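Tea stains, limescale and the case for softer water

Lihua Yan has spent most of her working life looking at what water leaves behind. She trained as an analytical chemist, moved into water treatment, and now runs the small testing laboratory at Siledine, where samples arrive from landlords, cafés and a fair number of private households. The household samples, she says, tend to come with a letter.

"People write two pages about their kettle," she told me. "Then they send the sample in a jam jar that hasn't been rinsed, and I have to ask them to do it again."

Most of the letters concern one of two things: scale in appliances, and brown marks left by tea. Yan regards them as parts of the same problem. Hard water carries dissolved calcium and magnesium. When it is heated, some of the calcium comes out of solution as carbonate and settles on the nearest surface. When tea is made with it, the calcium and bicarbonate help the polyphenols in the tea to oxidise and form a film at the surface of the drink.

"That film is the thing you see clinging to the side of the cup," she said. "It has calcium in it and it has organic material in it. If you only attack one of the two, you get a poor result."

A mark on a table forms differently. A little tea runs down the outside of the cup and collects under the foot. As it dries, liquid moves outwards to replace what evaporates at the edge, and it takes the coloured material with it. The result is a line that is darker than anything inside it. Yan says the shape is reliable enough that she can usually tell a dried spill from a scorch without a test.

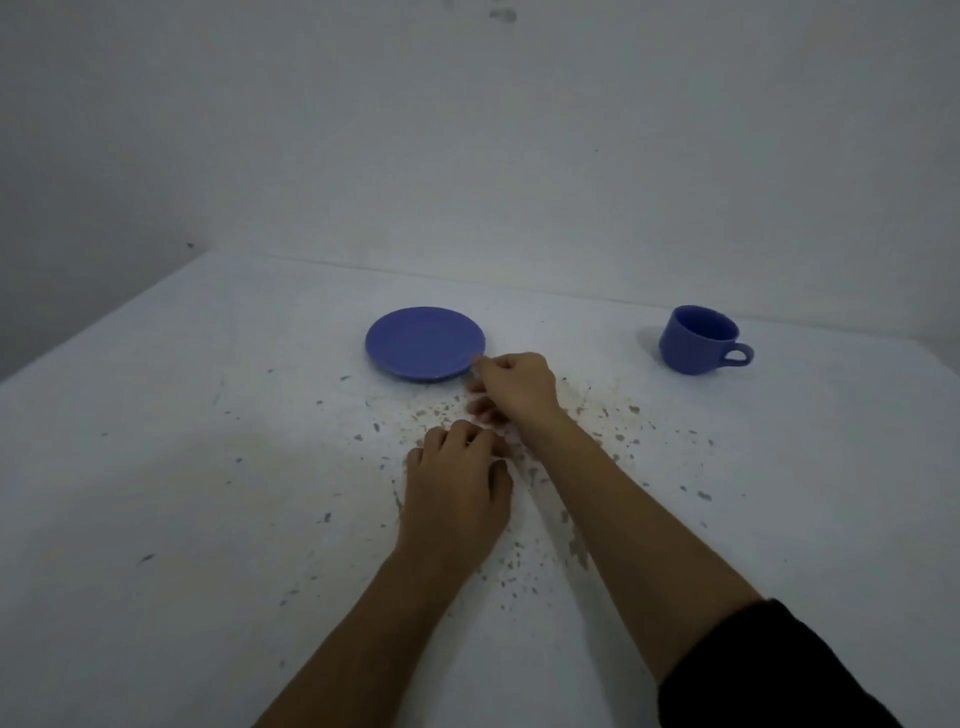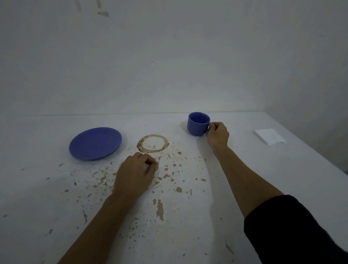 A blue cup on the white table.

How quickly the mark becomes difficult depends on the surface. Glazed ceramic and glass are close to non-porous, and a fresh deposit wipes off. Painted or lacquered surfaces vary with the condition of the coating. Unsealed timber and some natural stones take the liquid in, and after that the cleaning is done below the surface or it is not done at all.

Her advice on removal is plain. Warm water and a little washing-up liquid first, left to stand for 8 minutes under a damp cloth. If colour remains, a paste of bicarbonate of soda, applied with a fingertip and very little pressure. For cups and pots with visible scale, citric acid in warm water, followed by a rinse. She does not recommend acid on marble or limestone under any circumstances, as it dissolves the stone.

"I had a man ask whether he could use descaler on a limestone hearth," she said. "He had already used it. He wanted me to tell him it was fine."

She is also doubtful about abrasive pads. They remove the stain and leave fine scratches, and the next stain sits in the scratches. A cup that has been scoured for years will colour faster than a new one, whatever the water.

I asked whether a domestic softener was worth the money. Yan was careful here – Siledine does not sell them, but some of its customers do. An ion-exchange unit swaps calcium and magnesium for sodium, and it will stop scale if it is kept supplied with salt. It will reduce the film on tea without always removing it, because the bicarbonate remains. Jug filters with a weakly acidic resin take out some of both, which is why tea made with a new cartridge looks noticeably clearer. The effect fades as the cartridge is used up, usually before the owner notices.

Her colleague Suleiman Ogunleye, who handles the café accounts, joined us for the last part of the conversation. He has been comparing deposits from two boilers of the same model, one fed with softened water and one straight from the main. The untreated boiler gave 97 grams of dry scale when it was opened. He had not finished with the other.

"The owner wants one number he can put on a spreadsheet," Ogunleye said. "I can give him a weight. I can't give him what it cost in electricity, as he never metered it."

Anyone sending a sample to the laboratory should use a clean plastic bottle holding at least 500 millilitres, run the cold tap for a minute before filling it, and leave no air gap at the top. Jam jars will be returned.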